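Two-handed cell, bread pick and place: glove wear and cable routing

drolley_dan
Posted 16/04/2018

Finally got our bench cell going again after a month of fiddling and I'm so happy with it that I have to write it up! It's a two-arm upper body with gloved hands, working over a small table. The job is bread: pick up a roll, put it in a bowl, take it out again, repeat until I go home. Min-kyu Noh built the first version and left me a very good notebook.

The big change was the gloves. The bare fingertips kept skating on crusty rolls, so both hands now wear thin black work gloves. Grip got better on the first day. Then the left one started creeping down the fingers, and by run 61 there was a loose fold at each tip and the hand was closing on fabric before it closed on bread.

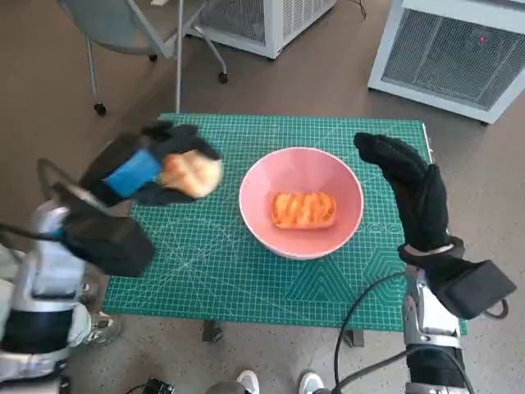
What fixed it was pulling the glove right down, closing the strap, and re-zeroing the finger closure with the glove on. I had been zeroing bare-handed like an idiot. I also gave the wrist cables more slack. They used to run tight along the forearm and tug every time the palm turned over.

Next up is crumbs. I brush the mat every 14 cycles and it still isn't enough. Any tips?

gmavro
Nice work, and I love a cutting mat for this. Free grid! I line up the bowl by it every morning and my start positions hardly wander.

I'd go the other way on the cable, though. A big loop out in the open is going to catch on something. Clip it at the elbow and again just before the wrist, and leave only enough between the two for a full turn.

drolley_dan
I tried two clips in November and broke a connector. The slack got used up in one corner of the workspace that I'd forgotten the arm could reach. Open loops have given me zero faults so far, so I'm keeping them for now.

Eun-seong M.
With gmavro on this one. Your clips were probably fine and your spacing was wrong. Run the wrist to both limits by hand, power off, mark the cable at each end, THEN clip. We do it that way on the Baso bench and the same cables have been in for over 1644 hours.

For crumbs — small hand vacuum, and do the gloves as well as the mat. Flour in the knit is what makes them slippery again. Turn them inside out and shake them before you wash them.

ximena_n
Washing shrinks ours just enough to throw off the zero, so please re-zero after every wash too. I keep 4 pairs going and write the date inside the cuff.

Also, has anyone tried day-old rolls? They hold their shape so much better under the fingers and they shed less if you don't squeeze them hard.

gmavro
Day-old is cheating :) Fresh ones squash, and a hand that only knows hard bread will flatten the first soft one it meets.

ximena_n
It's not cheating if I'm checking the hand and not the bread! Hard rolls for setup, soft ones once the closure is dialed in.

drolley_dan
OK that makes a lot of sense, I'm stealing it. Vacuum is ordered. And Eun-seong, you've half convinced me — I'll do the limit marks on the right arm only and leave the left one looped, then run both for a week and post what the connectors look like.

Eun-seong M.
Deal. Take the covers off when you check, the wear starts on the underside.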